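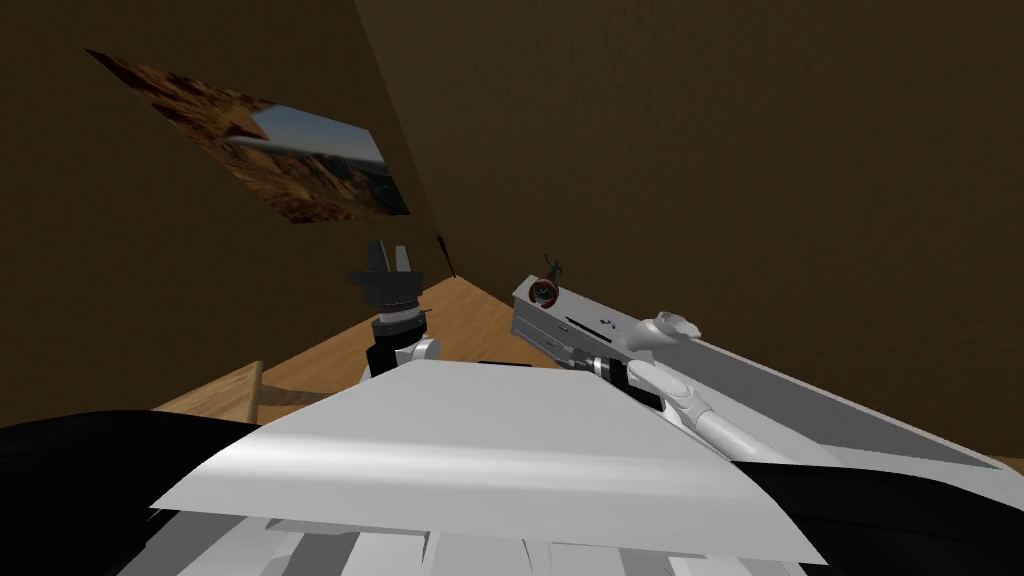

Do remote demonstrations in the simulated bedroom need both arms?
Either arm can be used alone, with the other parked clear of the furniture.

1. Minutes of the March meeting were accepted.

2. Bedroom task, Pandari project. The simulated room has a two-drawer dresser beside a bed, with a laptop open on the bed. Operators asked for a slower wrist setting near the dresser top - agreed. 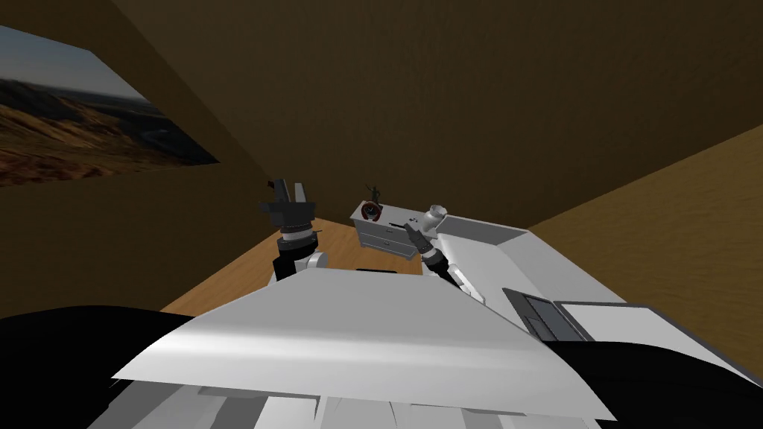
Minutes taken by Charoen Petchrat, Wimombridge

3. Target. The group set 50 demonstrations per operator, with 18 kept aside for checking. Runs where the operator lets go of the controls are to be labelled, not deleted.

4. Hand guiding. Devthorpe will try it on the real arm and report back.

Next meeting at Mahawong.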